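Famell Works Gallery: The Packing and Parts Room at Druddale

Introduction

The Famell Works Gallery records the rooms, tools and everyday tasks of the Druddale site. This page covers the packing and parts room, where metal components are received from the finishing shop, inspected, wrapped and made ready for delivery. The room occupies the north side of the ground floor and measures 300 square meters. It was fitted out in its present form when the Arango line moved to Druddale, and most of the fixtures date from that time.

The gallery is open to staff, customers and members of the public. Entries are arranged by subject and follow the path of a part through the room, from the receiving door to the dispatch bay. Notes on each subject are kept short. Fuller information on individual parts may be requested from the Famell records office, which keeps drawings and finish samples for every item in current production.

The receiving door

Parts enter from the finishing shop through a wide sliding door. Each delivery is checked against its sheet before anything is moved to the benches. Deliveries are accepted from seven in the morning until mid-afternoon, and late loads are held in the finishing shop overnight.

The inspection benches

The room has 8 benches, set in two rows with a clear aisle between them. Bench tops are covered with a soft mat that is replaced every March. Hand tools are kept on the wall side so that the aisle side remains free for parts.

Lighting

Lamps at the inspection benches are placed low and to one side. Light from this angle shows small marks on a gray finish that overhead lighting tends to hide. The lamps were supplied with the original benches and have been rewired once.

Gauges and reference pieces

A cabinet beside the second row holds the gauges and a set of reference pieces for the Kasard housing series. The reference pieces show the accepted range of surface finish — from the palest gray to the darkest — and may be handled only with clean gloves. They are checked against the records office set twice a year.

Ribs and gussets

Many of the parts handled at Druddale carry ribs on the inner side. These add stiffness to a thin wall without adding much weight. They are also the areas most likely to hold dust from the finishing shop, and inspectors are asked to brush out the recesses before a part is wrapped. A long, narrow brush is kept at each bench for this purpose.

Film and wrapping

Clear film is drawn from rolls at the end of each row. The film protects the faces of the part from rubbing during transport and allows the label to be read through the wrapping. Parts with projecting edges are given 2 layers. Offcuts are collected in a bin at the end of the aisle and sent for recycling with the film returned by customers.

Storage racks

Wrapped parts wait on open racks along the east wall. Each shelf is marked with the name of the series and the intended customer. Heavy parts are placed at waist height, and the top shelves are reserved for empty cartons and spare dividers.

Cartons and crates

Small parts leave in cartons and larger ones in returnable crates. The room holds 940 crates when all are on site, although a good number are usually with customers. Crates are numbered on two sides. A crate that comes back damaged is set aside for the repair bench and does not return to use until its number has been entered in the crate book.

The dispatch bay

Orders are gathered in the bay the evening before collection. The floor is painted with bays for each route, and the route card hangs above. The paint was renewed when the second route to Kasard was added, and the old lines can still be made out near the doors.

Visiting the room

Visitors may see the packing and parts room by arrangement with the Famell front office. Visits begin at ten in the morning and last one hour. Closed shoes are required, and bags should be left at the front desk. Photographs may be taken from the visitor path, and those who wish to use them in print are asked to write to the records office first.

Use of gallery material

Material on this page may be used for teaching and private study with credit to the Famell Works Gallery. Requests for larger copies should give the title of the page and the name of the entry. Related pages cover the Druddale finishing shop, the pattern store and the Arango line.

Close view: gray metal part with ribs, and clear film. Packing and parts room, Druddale. 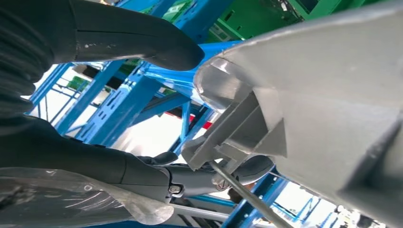
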